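Clendavby opens its Norkham training rooms to the public

24 Feb 2018

Clendavby, the household robotics firm, has held its first open day at its Norkham site. Visitors were able to watch staff record the everyday tasks that the company uses to teach its Seok kitchen robot, and to try the equipment for themselves.

The open day drew 266 visitors over two sessions. Most came from Norkham and Jidmont, among them pupils from 3 local schools. Entry was free and places were booked in advance.

Staff at the site do household jobs using a gripper in each hand in place of their fingers. The movements are recorded and later used to train the robot. Each task is repeated many times by different people, with the dishes and furniture moved between attempts so that the robot does not learn only one layout.

Cooking tasks were the main part of the demonstration. The company chose them after asking families in Jidmont last September which jobs they would most like help with. Getting a meal ready came first, ahead of laundry and tidying.
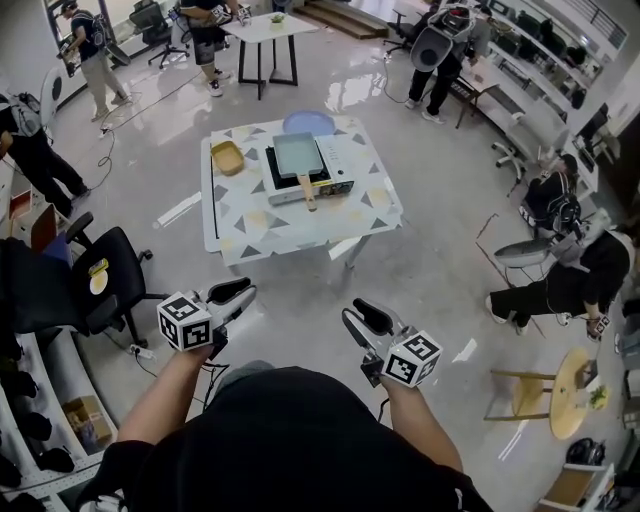

Several people work in the same room at once, each on a separate task. Nayeli Hinojosa, head of training at Clendavby, said this was deliberate.

"A home is a busy place," she said. "People walk past, chairs get left out and things are put down in the wrong spot. We want the recordings to have all of that in them. Visitors asked if we could work faster with the room cleared. We could, but the recordings would be less use to us."

Members of the public were given a short lesson before using the grippers. The practice task was to lift a cup, put it on a saucer and carry both to another table. Jae-in Na, who ran the lessons, said children generally picked it up faster than their parents.

"Adults tend to squeeze too hard," he said. "After a few goes they slow down and it gets easier."

Clendavby has 9 full-time recording staff at Norkham and plans to complete 1,000 cooking recordings before the Seok robot goes into home trials. The trials will begin with households in Jidmont. No sale date or price has been set.

A second open day will be held in September. Schools and community groups wishing to attend should contact the Norkham site office. The ground floor has step-free access and parking is available behind the building.

Comments

marrowfat says:
Went with my two. Good couple of hours, though the queue for the grippers was long. More than one practice table next time please.

J. Tolley says:
Will the September one be on a weekend? Couldn't get the time off for this.

petra_k says:
Would like to know what the robot will cost before I get excited about it.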